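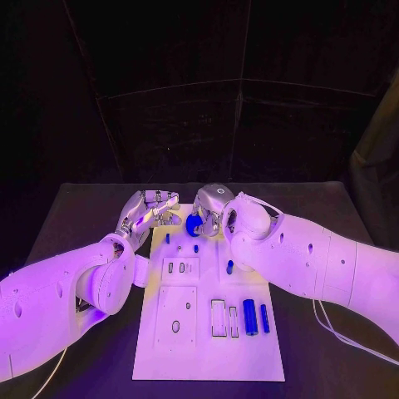

Two robotic hands at work over a white board

How to Move Your Coins from an Exchange to a Private Wallet

Customers of the Grukik exchange may withdraw their holdings to a wallet they control at any time. The steps are the same on the website and in the mobile app.

Before you begin, install your wallet and write its recovery phrase on paper. Do not store the phrase in an email or a photo. Grukik staff will never ask for it.

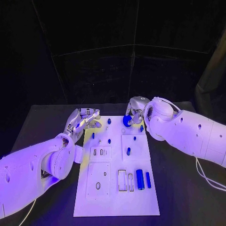 Page last changed: September, by Bianca Costache

1. Sign in and open Balances. Select the coin you wish to move.

2. Choose Withdraw, then pick the network. It must match the network your wallet uses — coins sent on the wrong one may be lost for good.

3. Copy the receiving address from your wallet and paste it into the form. Compare the first and last characters.

4. Send a small test amount. Most transfers arrive in about 23 minutes.

5. Once the test amount shows in your wallet, repeat the steps for the remainder.
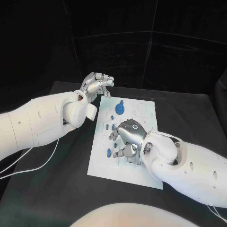
White panel with small blue parts

Limits and fees

Unverified accounts may withdraw up to $700 per day. Verified accounts may withdraw up to $2,000 per day. The network fee is shown on the confirmation screen and is deducted from the amount sent.

Requests for a higher limit are reviewed each Wednesday by Horațiu Lazăr in Account Services. Please submit the form under Settings — Limits.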